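What a day! We got to Vindesholm with the early bus, and Tomás Tierney was at the door with name stickers for all 60 of us. I went straight past the coffee to the tables with the felt-like tops (I love a table full of odds and ends) and hung around there far too long.
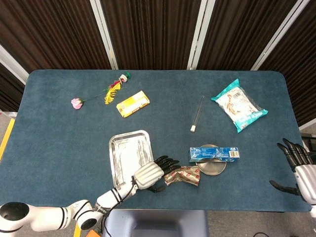
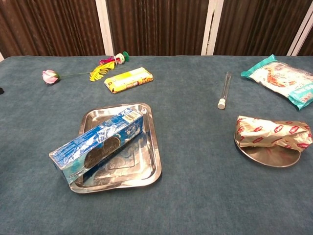 Snack wrapper and metal tray, both times.

After that came the upstairs rooms, 8 of them, and a lively talk from Ruairí Ó Conaill. My feet hurt, and I'd go again tomorrow!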